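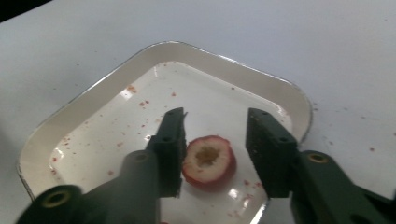 Why I measure a blazer before I try it on

Nov 11, 2019

I bought two blazers this fall, one new and one used, and both were labeled as the same size. Laid flat on the bed, they differ by a full inch and a half across the chest. The used one is an Engström from their old unisex line. The new one is from Lornar, which dropped its separate men's and women's racks last year and now sells everything in one run of sizes.

I'm in favor of the single rack. My shoulders are wide for a women's block and my arms are short for a men's block, so for most of my adult life I've bought from whichever side of the store was closer and paid for alterations. What I want from a unisex line is a published set of garment measurements. Most brands give a chart of body measurements, where they tell you what chest they had in mind when they cut the thing. That leaves out ease, the difference between your body and the cloth, and ease is where two jackets with the same label go separate ways.

The Lornar has a dropped shoulder and more than 2 extra inches of room in the upper sleeve compared with the Engström. It was drafted that way. A dropped shoulder lets one pattern cover many shoulder widths, because the seam no longer has to land on the bone. It's a cheap answer to a hard grading problem, and it works well enough in soft cloth. In a stiff wool it pushes a fold into the front of the armhole every time you reach forward.
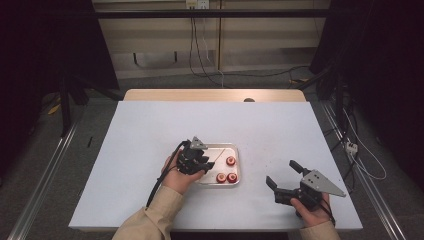
The Engström does it the older way, with a set-in sleeve, a light pad and a back seam with some shape to it. It fits fewer people. It happens to fit me across the back and nowhere else, so the side seams will be let out if there is enough allowance. I opened the lining at the hem to check and found half an inch on each side, which will do.

My routine, for anyone who wants to copy it:

Lay the jacket face up, buttoned, on a hard surface. A bed gives a false reading, as I should have remembered.

Measure pit to pit and double it.

Measure shoulder seam to shoulder seam across the back, straight, ignoring the curve of the collar.

Measure the sleeve from the shoulder seam to the cuff. On a dropped shoulder, measure from the center back neck instead, or the number means nothing.

Measure the back length from the base of the collar.

Write all of it down next to the same numbers from a jacket you already like. I keep mine in a plain spreadsheet with a column for fabric weight. The Lornar is listed at 348 grams per meter, on the heavy side for that cut.

I redid both jackets on the kitchen counter and the gap across the chest shrank to an inch and a quarter. Still a size apart by most charts.
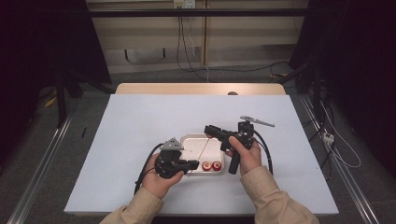

Buttoning direction comes up whenever I write about this. Lornar closes left over right on everything. Zamwood, whose shirts I wear most days, does the same on shirts and then switches to right over left on coats, with no note on the site. After a week I stop noticing. The pocket matters more to me: an inside chest pocket deep enough for a phone is still standard on one side of most stores and missing on the other. The Lornar has two of them. The Engström has one, shallow, with a small tear at the corner that I'll close when the side seams are done.

Trousers are harder, and I don't think a single block can cover them. The rise and the hip curve vary too much, and there is no equivalent of the dropped shoulder except an elastic waist. Zamberg sells a pleated pair in two rises under the same waist size, which seems to me the right approach - more stock for them to hold, fewer returns. I've ordered the longer rise in gray and it should ship in December. I'll measure it on the counter and put the numbers in the same sheet.

The Lornar stays. I'm moving the top button down by half an inch and leaving the sleeves alone until I've worn it over a sweater.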